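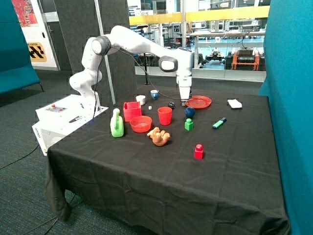

Week 3 handout: the cable fault

Okay, so this one is on me, and I'm giving it to you as a case because you'll all run into it at some point. We were doing pick and place on the black cloth, same table you'll get in lab, with the cable hanging in a loop down by the gripper. On run 11 the loop snagged at the wrist, the arm kept pushing, and the controller threw a force fault and froze. I hit the red button on the base (a bit late!) and then did the dumb thing: I cleared the fault and restarted without looking at the cable.

Guess what happened on the very next run. Same snag, same fault, and this time a connector came half out.

Look at how much slack there is before a move straight down to the ball:

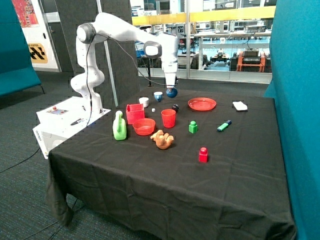 Notes by Shufen Luo
Robot Safety Lab, Pultomstead
3 Aug 2026

So what do I want from you? Before any restart, walk the arm through its whole path at low speed, with one person watching the cable and one person at the button. Lingyun Jiang has the checklist, all 10 lines of it, and yes, you have to initial every line.

Then there's the wrist camera. I trusted it way too much that day, I was staring at that feed the whole time and it never showed me the cable.
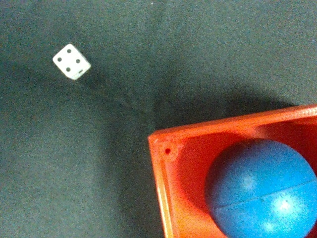 It's great for lining up on small stuff, but a fault on the arm itself can happen completely out of its view, so keep your eyes on the real thing. Read the fault log pages in the Hoani manual before lab, and bring one question about stop categories. Taha Zaki will go over those first.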